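News | Members | Events | Shop | Contact

Newsletter > Spring issue > Sorting day at Trirwood

Sorting day at Trirwood

The repair club has moved its sorting day to June.

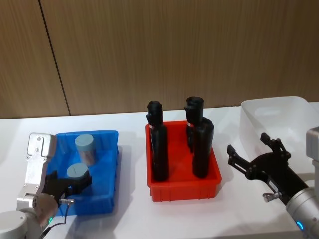 Many members asked for a later date, and the hall in Lloyd Street is free then. Please bring small household things only - lamps, radios, clocks. Last year we received 607 items and we could not store them all. Tea costs nothing, but cake is 900 grams per table at most, so come early! Questions go to Yiğit Saraç at the front desk.

© Trirwood Repair Club | Contact us | Back to top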